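Noltwood Work Table Review: Six Months of Daily Use
By Anathi Mabaso
Posted 12 March 2024

I bought the Noltwood in September to replace a folding table that rocked whenever I leaned on it. I wanted a wood top, metal legs and enough depth to keep a power strip at the back without losing the front half to it. The shop also had the Visser, with a white top. I went with the wood.

Assembly

The table came in two boxes with 8 bolts and one hex key. The legs go on first, upside down on a blanket, and then you need a second person to turn it over. It took me 30 minutes. One of the holes was tight and I had to back the bolt out twice before it would seat. The instructions are drawings only, and the one for the feet is too small to read.

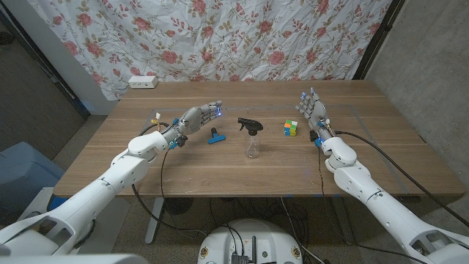 Once the feet were set, the table stopped moving. The floor in that room slopes toward the window and I had to raise one corner quite a bit, but I haven't adjusted it again. Leaning on the front edge doesn't shift it. A heavy push from the side does make it sway a little – less than the old one, more than I expected at this price.

The top

The grain is easy to see and the color is a warm brown. I wipe it down with a damp cloth at the end of the day. It does pick up scuffs. Most of mine came in the first month, before I stopped dragging things across it. Furniture polish from Wustari made them harder to notice but left a slick patch that took a week to wear off, so I wouldn't bother with it.

I use thin gray tape to mark out a work area. It holds well on this finish and comes up without taking any color with it. I've replaced it three times and found no residue. 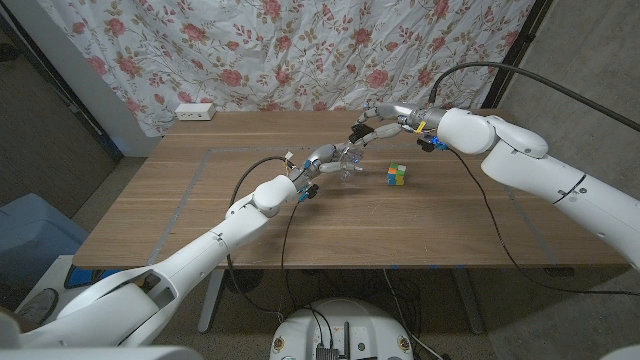
Small things are easy to find on a plain brown top. A puzzle cube shows up well against it, and so does anything blue. Clear plastic is harder to spot, especially toward evening when the light gets low.

Covering it

For messier jobs I put down a floral sheet, white with small flowers and leaves. It covers part of the top and leaves the rest as bare wood, and that suits me because I can keep dry items to one side. The sheet does slide if you pull something across it.

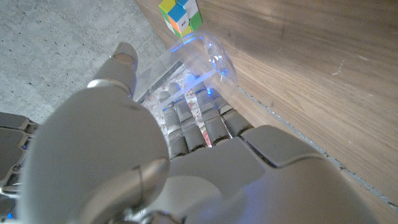
I tried a rubber mat from Nirnent before that. It gripped better, but it smelled strongly for days and the corners never lay flat. I gave it away. The sheet folds up and goes in a drawer, and a couple of plastic clips are enough to hold it if you're working near the edge. 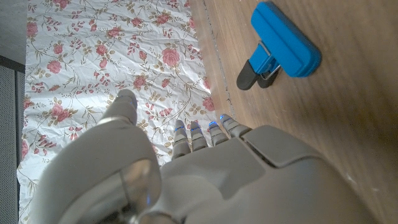 Verdict

I would buy the Noltwood again for the top and the steady feet. I'd like a clearer assembly sheet and a cable tray under the back edge – at present the cords just hang. If you need a surface that stays free of marks, look at something with a harder finish.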